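How I Get Through a Big Produce Haul with One Double Sink

Tuesday is my market day, and I always come home with more than I planned. I'll go in for onions and a bag of potatoes, and then there are peppers, and mangoes, and a leek as long as my arm, and well, there goes the afternoon! My friend Vira Horobets asked me how I wash everything in one go without flooding the kitchen, so I'm finally writing it down for her (hi, Vira).

You need a sink with two basins, or one basin and a big tub. You'll also want a rack that fits over or inside the sink, a soft brush, a colander and a couple of clean dish towels.

Step 1. Clear the dishes first. I know, boring. But if there are breakfast bowls in the sink you'll be juggling them the whole time. Wash them, get them up on the drying rack, and give both basins a quick scrub and a good rinse before any food goes in.

Step 2. Put all the produce in the big basin. Take off rubber bands, stickers and twist ties as you go. Heavy, hard things can go in first, and anything that bruises goes on top.

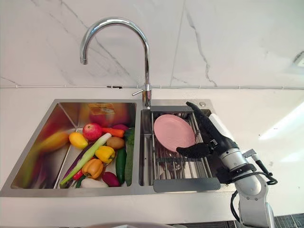
Everything goes in the big basin, and the narrow one keeps its rack.

Step 3. Rinse in cool running water. Plain water is all I use, no soap. Start with the smooth stuff, like peppers, apples and cucumbers, and rub each one with your hands. Carrots, beets and potatoes get the brush, and I leave those for the end so the dirt doesn't end up all over the rest. If my potatoes are really muddy I do them in a separate bowl and dump the water on the flower bed.

Leeks need their own treatment. Slice them lengthwise, fan out the layers under the faucet and let the water run down toward the green end. I once skipped this and we had gritty soup for 2 days. Never again.

Step 4. Use the rack as a landing spot. I love a roll-up rack for this! Mine came from a little shop called Skinel and cost 18 dollars, and it takes up no room in the drawer. Leave a bit of space between things so the air can get in.
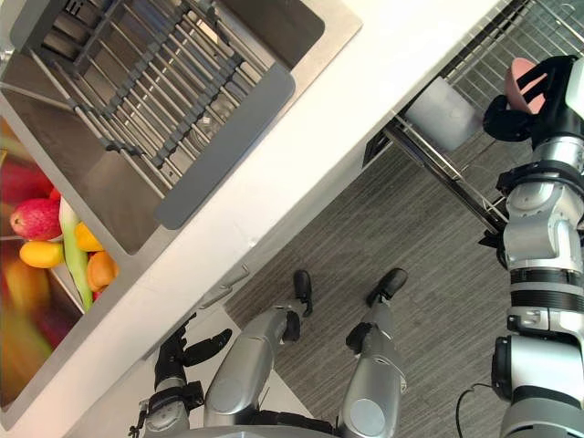 Roll-up rack in the sink, mangoes waiting close by, and a pink bowl over at the dish rack.

Step 5. Dry before you store. Give the rack fifteen minutes or so, then go over everything with a towel. Peppers and cucumbers go in the fridge drawer. Onions and potatoes I don't wash until I'm ready to cook them, unless they're going in the pot that night. Mangoes stay on the counter until they give a little when you squeeze them.

Step 6. Deal with the dish rack while the veggies dry. Plates go in on their edge, one to a slot, and bowls get tipped so water can't collect in them. 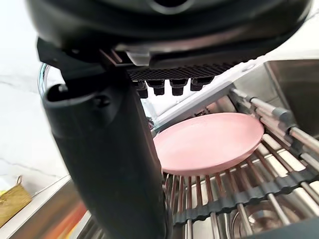
I try to leave an empty slot between plates if there's room, and I wipe down the counter underneath before I put anything away. Then the colander and brush get washed too, and the towels go straight in the laundry.

If you're cooking the same night, set aside what you need before you start drying. For me that's usually a pepper, an onion and the ugliest carrot.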